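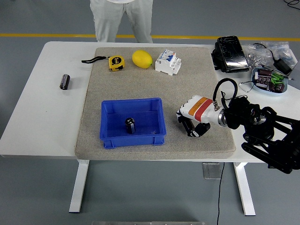
Team time trial order, Wirnport two-up and four-up

Thu 21 November

kerbside_tt
The Wirnport club has moved its team event to February. We have five riders for four places on a flat out-and-back. I want the strongest rider on the front for longer turns, with equal turns for everyone else. Does anyone run it differently?

Osora_wheeler
Equal turns cost us the Rusatholm event. Two of ours were 400 watts on the front and empty by the turn. Vary the length of the turn and hold the speed constant.

gearinch
Disagree. Long turns only work if the others can hold the wheel in a crosswind, and the Wirnport road is open on the sea side after the roundabout. Short turns, same for all, and drop the weakest rider late if the time is taken on the third.

kerbside_tt
Time is on the third wheel, yes. Start gaps are 2 minutes.

Osora_wheeler
Then you can afford to lose one. It doesn't change the pacing before that.

gearinch
It does if the one you lose is doing 11 second turns -- he could have sat on and been useful into the wind on the way back.

flatbar_5
What order are you running? Tall rider ahead of the smallest is wasted shelter. We put ours the other way at Wynne and the gaps closed up.

kerbside_tt
Tallest is second at present. Will swap him with the fourth rider on Sunday's run and compare power files on the same stretch.

gearinch
Do it in both directions or the wind will give you the wrong answer.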